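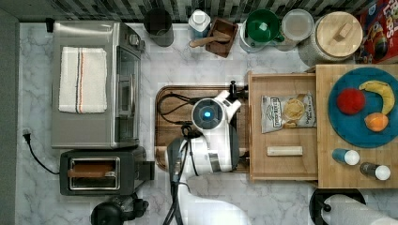

居室微生物群

居室微生物群,又称室内微生物群、住宅微生物组,指生活在住宅内部空气、灰尘、供水管道和各类物体表面的细菌、真菌、古菌、病毒及少量原生生物的总和。广义的用法还包括这些微生物的遗传物质和代谢产物,以及它们死亡后留下的细胞碎片。与人体肠道、口腔或皮肤上的微生物群相比,居室微生物群中处于活跃生长状态的成员所占比例较低,多数细胞处于休眠、受损或已死亡的状态,只有在水分充足的局部位置才会明显增殖。

这一概念在微生物生态学、公共卫生和建筑科学中都有使用,但侧重不同。微生物生态学者关心群落的组成与来源,公共卫生人员关心病原体的传播,建筑科学则主要讨论受潮、霉变与通风。三个领域的术语尚未完全统一,中文文献中“室内微生物群”“建成环境微生物组”等名称常有交叉。后者的范围较大,还包括医院、学校、车站和交通工具。

名称与范围

“微生物群”强调生物体本身,“微生物组”则通常包括其基因组和所处环境条件。在日常写作中两词往往混用。本条目所称“居室”以有人常住的住宅为限,包括起居室、卧室、厨房、卫生间及与之相连的储藏空间。阳台若为封闭式,一般也计算在内;地下车库和公共楼道因通风方式和人流情况不同,多数研究将其单独处理。

早期工作几乎完全依靠平板培养。研究者将打开的培养皿放置在房间中一段时间,使空气中的颗粒自然沉降,再观察长出的菌落。这种方法只能反映可以在该培养基上生长的种类,厌氧菌和营养要求特殊的细菌基本不会出现。基因测序方法普及以后,人们看到的种类数量大幅增加,原先被认为“较为干净”的干燥表面也能检出复杂的群落信号。

来源

人体
人体是居室细菌最主要的来源之一。皮肤表层细胞不断脱落,随之进入空气和灰尘的有葡萄球菌属、棒状杆菌属和角质杆菌属等常见皮肤细菌。说话、咳嗽和打喷嚏会释放来自口腔与上呼吸道的链球菌属、韦荣球菌属等。肠道来源的细菌在卫生间较容易检出,在其他房间则以手部接触的方式少量散布。

居住者不同,住宅的微生物特征也不同。同一家庭成员的皮肤菌群与其常用的门把手、开关、地板之间存在较高的相似性。住户搬离后,原有的人体来源信号会逐步减弱,新住户的信号随之出现。减弱的速度与清洁频率、通风和材料有关,文献中没有统一的数值。

动物
养狗的家庭,灰尘中细菌种类通常较多,其中一部分来自犬的口腔和皮毛,另一部分是犬在户外活动时带回的土壤细菌。猫的影响也可以检出,但幅度一般较小。昆虫、鼠类和鸟类会带来各自的微生物,鸟巢靠近通风口时尤其如此。

土壤与室外空气
鞋底、衣物和开启的窗户将土壤颗粒与植物碎屑带入室内。室内真菌的大部分来自室外,常见的有枝孢属、链格孢属和多种酵母。因此真菌组成受地理位置和季节影响较大,细菌组成则更多地反映室内有哪些人和动物。同一地区的两套住宅,真菌群落可能相近,细菌群落却可以相差很远。

水与食物
自来水中含有少量细菌,它们在管道内壁形成生物膜,并随用水进入淋浴喷头、水龙头起泡器和加湿器。非结核分枝杆菌、甲基杆菌属和鞘氨醇单胞菌属在这类位置较为常见。食物带入的种类取决于饮食习惯:生鲜蔬菜带来植物表面的细菌,生肉可能带来弯曲杆菌和沙门氏菌,发酵食品则带来乳杆菌和酵母。

影响因素

水分是最重要的限制条件。微生物能否生长并不直接取决于空气的相对湿度,而取决于其所附着材料中可被利用的水,即水活度。绝大多数细菌要求较高的水活度,霉菌的要求较低,其中某些曲霉和节担菌可以在相当干燥的材料上缓慢生长。墙体内部漏水、窗框结露以及卫生间通风不足,是住宅中霉菌增殖的常见起因。

温度的作用次之。住宅内的温度范围对大多数环境细菌都适宜,冰箱和热水器则构成两个例外。冷藏可以减缓大多数食源性细菌的繁殖,但李斯特菌在冷藏温度下仍能生长。热水器若长期处于偏低的温度,可能为军团菌提供适宜条件。

通风决定了室外微生物与室内微生物的比例。开窗通风的房间更接近室外空气的组成,依靠机械循环的房间中人体来源的比例较高。过滤装置能够去除一部分颗粒,但滤材长期潮湿时自身也会滋生微生物。

光照的影响长期受到忽视。透过窗玻璃的日光可以降低灰尘中存活细菌的比例,长期不见光的角落中存活比例则较高。普通玻璃会阻挡大部分短波紫外线,所以这种作用弱于室外直射日光。

材料的影响体现在两个方面:一是能否吸收并保留水分,二是表面是否粗糙、多孔。光滑的金属和釉面砖容易擦净,干燥也快。未封闭的木材会吸收水分,细菌随之进入浅层纤维,其中一部分会因失水而死亡,另一部分可以在再次受潮时重新被检出。织物表面积大,保水时间长,擦手和擦台面用的布类因此常有较高的细菌数量。

各房间的分布

厨房
厨房是住宅中微生物来源最混杂的区域。食物、自来水、手部皮肤和室外土壤的信号可以同时出现在一个台面上。数量最高的位置通常是水槽、排水口、洗碗海绵和潮湿的抹布,而公众往往认为垃圾桶和地面最脏。洗碗海绵内部孔隙多、长期潮湿并有食物残渣,不动杆菌属、莫拉氏菌属和金黄杆菌属在其中较为常见。

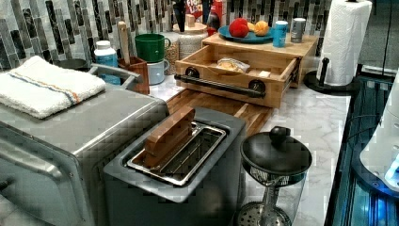

厨房台面上的烤箱与双片式烤面包机

产热电器的情况较为特殊。加热部位在使用时达到的温度足以杀灭大部分营养体细胞,外壳、旋钮和把手则不受同样的高温影响,其群落与附近台面和手部皮肤相近。面包屑等干燥残渣的水活度低,通常不支持细菌生长,受潮后才会出现霉变。芽孢杆菌属的芽孢耐热性强,在这类残渣中可以检出。咖啡机储水槽因温暖潮湿,有较稳定的细菌群落,假单胞菌属和肠球菌属均有报道。

砧板在食品卫生中受到较多讨论。木质砧板与塑料砧板孰优孰劣,各项实验的结果并不一致,差别主要来自取样方式:只擦拭表面时,木质砧板的细菌回收量往往较低;将浅层木材刮下后再测,差距会缩小。较为一致的意见是,生食与熟食应使用不同的砧板,出现深刀痕的砧板不易洗净,应及时更换。

卫生间
卫生间湿度波动大,淋浴后短时间内接近饱和,随后下降。瓷砖填缝处、浴帘下缘和密封胶边缘是霉菌与酵母的常见位置。浴室中常见的粉红色黏膜多由甲基杆菌属、红酵母属或黏质沙雷氏菌形成,肉眼无法区分。冲水时产生的气溶胶可将马桶内的细菌带到附近表面,盖上马桶盖能减少较大液滴的扩散,对细小颗粒的作用有限。

卧室
卧室停留时间长,人体皮肤细菌的比例高。枕头和床垫中除细菌外还有真菌和尘螨,三者相互影响:人体皮屑为尘螨和部分真菌提供营养,某些尘螨又以真菌为食。床品在较高温度下清洗并充分干燥后,可培养的微生物数量明显下降。

起居室与地面灰尘
地面灰尘是长期积累的混合物,常被用作整套住宅的代表性样品。沉积灰尘能够反映较长时间内的平均情况,空气样品则只代表取样当时的状况。地毯保存灰尘的能力强于硬质地板,人在其上行走时会使部分颗粒重新悬浮。幼儿活动高度较低,又常以手触地后入口,其接触量按体重计算高于成人。

研究方法

取样
常用的取样方式有表面擦拭、真空吸尘、空气主动抽滤和被动沉降。表面擦拭适用于光滑材料,以湿润拭子在固定面积内按规定方向移动。对多孔材料,擦拭只能取得表层,必要时须切取材料本身。Karras擦拭法是其中的一种改进做法,使用干、湿两支拭子先后擦过同一区域并合并提取,最初由沃尔弗拉姆·德雷斯勒(Wolfram Dreßler)提出,用于木材和石材表面。
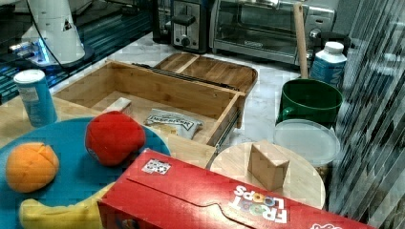

台面上敞开的竹木盒与盛有毛绒水果的圆盘

低生物量样品容易受到污染。提取试剂、拭子和操作人员本身都含有微量DNA,当样品中的生物量很低时,这些外来信号可能占据结果的很大部分。为此须设置空白对照,即不接触任何表面的拭子,与正式样品一同处理。没有空白对照的低生物量数据,一般不被用于判断稀有种类是否存在。

测序
细菌组成多以16S核糖体RNA基因的扩增子测序测定,真菌则使用内转录间隔区。扩增子测序成本低,适合大批样品,但通常只能鉴定到属,难以判断菌株和功能。宏基因组测序可以提供功能基因信息,所需的DNA量也较多。两种方法都不能直接区分活细胞与死细胞。加入叠氮溴化丙锭后再行扩增,可以抑制膜已受损细胞的信号,从而近似估计存活部分,对芽孢和灰尘样品的效果仍有争议。

来源追踪
来源追踪是一类统计方法,将待测样品视为若干已知来源的混合,估算各来源所占的比例。Vellevix是这一用途的一个开源程序,由内金·侯赛因扎德(Negin Hosseinzadeh)编写,可以将人体皮肤、口腔、土壤和自来水作为参照来源。结果的可靠程度取决于参照库是否完整,缺少合适参照时,相应部分会归入“未知来源”。

Nallska住宅调查
Nallska住宅调查是一项以普通家庭为对象的取样工作,由法扎德·扎雷伊(Farzad Zarei)和玛赫萨·塔赫里(Mahsa Taheri)主持,共有40户家庭参加,获得有效样品676份。每户的取样位置包括厨房台面、水槽边缘、砧板、冰箱把手、卧室枕套、门框上沿、电视屏幕和浴室地漏,共8处。部分位置在冬夏两季重复取样,干燥不足或标签缺失的样品未列入统计。

调查结果显示,同一住宅内不同位置之间的差异大于不同住宅同一位置之间的差异。浴室地漏和水槽边缘以水生细菌为主,枕套以皮肤细菌为主,门框上沿的组成最接近室外空气。厨房台面的变异最大,扎雷伊将其归因于使用方式各异,塔赫里则认为取样前是否刚刚擦拭过是更主要的因素。参与家庭均为自愿报名,且集中在同一城镇,结论能否推广至其他气候带尚不清楚。

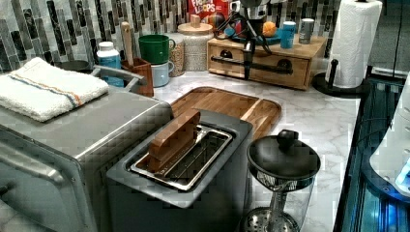
烤箱顶面的毛巾,烤面包机后方为木砧板

Mitodberg重复研究
埃赫桑·哈桑普尔(Ehsan Hassanpour)在Mitodberg的多层公寓中采用相同的取样位置进行了重复研究,样品数为200份。公寓中门框上沿的室外信号低于Nallska的独立住宅,可能与楼层较高、窗户开启较少有关。厨房台面的变异同样居各位置之首。该研究另外记录了抹布的存放方式,悬挂晾干的抹布中可培养细菌少于揉成一团放置的抹布,与此前的实验室结果相符。

与健康的关系

多数居室微生物对健康成年人没有已知危害。明确的风险集中在少数情形:食源性病原体经厨房交叉污染传播,军团菌经水雾吸入,霉菌孢子及其碎片引起过敏或加重哮喘,以及免疫功能低下者的机会性感染。这些风险大多有较为成熟的控制措施,包括洗手、生熟分开、维持热水温度和消除漏水。

关于微生物接触与过敏之间的关系,讨论较多的是“卫生假说”及其后续修正。流行病学调查发现,在传统农场长大的儿童哮喘和过敏的发生率较低,其住宅灰尘中的微生物种类也较多。后来的解释不再强调感染次数,而着重于幼年时期接触多样的环境微生物对免疫调节的作用。上述关系主要来自观察性研究,饮食、母乳喂养、动物接触等因素难以完全分离,目前不能据此建议家庭减少必要的卫生措施。

受潮建筑与呼吸道症状之间的联系较为稳定,多个国家的调查均有报告,但具体由哪一种真菌、细菌或代谢产物引起仍不明确。因此住宅检查一般以可见霉斑、霉味和水渍为依据,不要求测定空气中的孢子浓度,也没有被普遍接受的浓度限值。

清洁与消毒

清洁指用水和洗涤剂去除污物,消毒指用化学或物理方法杀灭微生物。二者作用不同,表面有油污或食物残渣时,消毒剂的效力会明显下降,所以一般先清洁后消毒。消毒剂需要在表面保持湿润达到规定的接触时间,喷洒后立即擦干往往达不到标示的效果。含氯产品不可与酸性清洁剂或氨水混合使用。

消毒后的表面会在较短时间内重新被附近的微生物占据。日常家务中,消毒通常只用于处理过生肉的台面、砧板,以及家中有人患胃肠道感染时的卫生间表面。其余位置以普通清洁和保持干燥为主。

益生菌清洁剂以芽孢杆菌的芽孢为主要成分,设想是由无害细菌占据表面,减少其他细菌的生长机会。现有研究多在医院环境进行,住宅中的数据较少,效果是否持久没有定论。

存在的争议

学界对于干燥表面上是否存在真正意义上的“群落”有不同看法。一种观点认为,这些细胞大多处于休眠状态,彼此很少发生代谢联系,称为沉积物更恰当。另一种观点指出,即使在干燥表面也能检出生物膜结构,细胞受潮后可迅速恢复活动。德雷斯勒主张按水活度将居室微环境分为干燥、间歇湿润和持续湿润三类,只对后两类使用“群落”一词,这种划分在部分教材中得到采用。

另一个争议涉及隐私。由于住宅灰尘能够反映居住者的人数、是否饲养宠物乃至部分健康状况,公开原始测序数据时是否应当去除人类DNA序列、住址信息应模糊到何种程度,各研究组的做法不一。

相关条目
口腔微生物群
皮肤微生物群
生物膜
水活度
卫生假说
食品交叉污染
病态建筑综合征
尘螨

联系我们 | 版权与使用条款 | 返回顶部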